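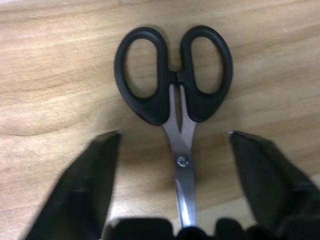

Scissors with black handles, on the table.

Progress report, January
Hutton Town Archive, newspaper clippings project
Prepared by Yasaman Hashemi for the Mac Carthaigh Fund

You asked for a short report this time, so I have left out the history of the Hutton newspaper, which the last report covered at a length I now regret.

We have sorted and indexed 708 clippings. The grant plan called for 12 boxes to be finished by the end of January and we have finished nine. The delay is mostly box four, which the inventory listed as "council, misc." and which contained thirty years of letters to the editor about one drainage ditch. They are all indexed. Anyone researching the ditch will be very well served.

The Diltoro scanner arrived in working order and with a manual for a different scanner. It handles newsprint well at the slower setting. At the faster setting it eats corners, so we use the slower setting.

Mostix, the cataloging software, is going less smoothly. It rejects any headline longer than 30 characters, and the editors of the 1950s did not write short headlines. Their support desk has promised a fix twice. For now we type the full headline in the notes field, where it can be searched, and put a stump of it in the title. "Mayor Denies Knowledge of G" is my favorite so far.

Spending is under budget on supplies and over on acid-free folders, which went up in price between the quote and the invoice. I would like to move the unspent travel money to cover it. Our only trip was to the county library, and I walked.

Still to do before the next report:
Finish the three remaining boxes.
Retitle the 26 entries that Mostix saved as "Untitled" over one lunch break.
Settle whether the wedding announcements go under Family or Society. Opinions at the archive are stronger than I expected — mine included.

The spending sheet is attached. Please let me know about the travel money before I order more folders.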